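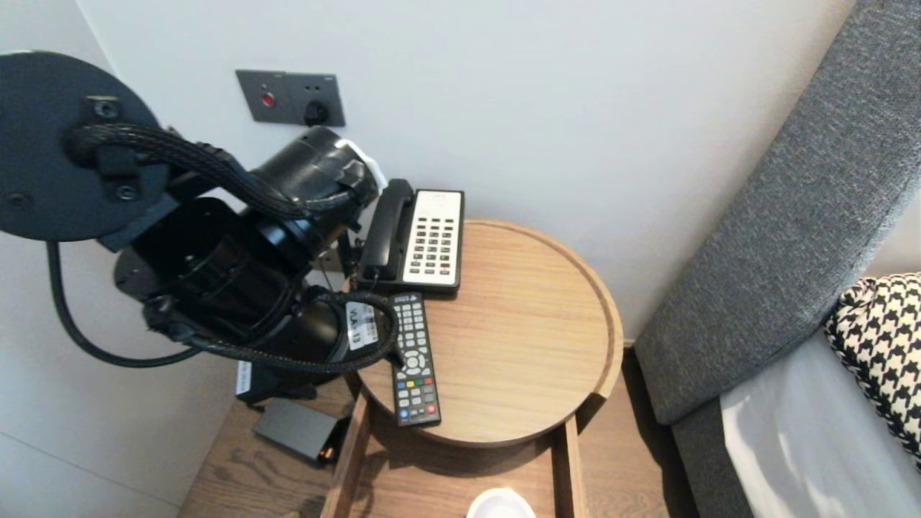
*Black arm over the round-topped nightstand*

**Granny charger vs proper wallbox, is it worth it for my mileage?**

**wilma_vr:** Picked up a used Dernus hatchback in August and I've been charging off the three-pin plug in the garage ever since. I only do 30 miles on a normal day so it's full again by breakfast, no bother. But my brother-in-law keeps on at me to get a wallbox fitted, and the quote from Lumenta came back just under £2000 (!!) with the new cable run across the loft. Is that mad? What did everyone else pay?

**plugsy:** That's steep, but a long run eats up money. Ask them to split out the box and the labour. Mine was a lot less, but the consumer unit is on the other side of the wall.

**GijsVH:** I'd get it done. A socket isn't really meant to sit at full load for ten hours every night. Mine went brown round the live pin after one winter and the plug was too hot to hold. Not trying to frighten you, but have a feel of yours tonight.

**oldvolts:** Depends on the socket though, Gijs. I've had an EV-rated one outside on its own circuit for years and it barely gets warm. Costs a fraction of a wallbox. For 30 miles a day I wouldn't spend two grand, sorry.

**GijsVH:** Fair enough if it's a decent one on its own circuit. Hers is a garage socket, probably sharing with the freezer!

**wilma_vr:** It is sharing with the freezer, how did you know. Went and felt the plug just now, warm but not hot. There's a rapid charger at the Trenedham retail park as well, I could use that for longer trips?

**plugsy:** The Trenedham one is fine when it's working. Last time I got to 93% before it dropped out, and I had to ring Valonov to let go of my cable. Don't sit there going for 100 anyway, the last bit takes forever and you'll get looks.

**oldvolts:** Are you on a night tariff, Wilma? If the cheap window's short, the three-pin won't fill much in it, and that's the one thing that would change my mind.

**wilma_vr:** No, just the ordinary one. Hadn't thought of that. I'll ring round for two more quotes and ask about the outdoor socket too. Gijs, who did yours?

**GijsVH:** Local chap, I'll message you his number.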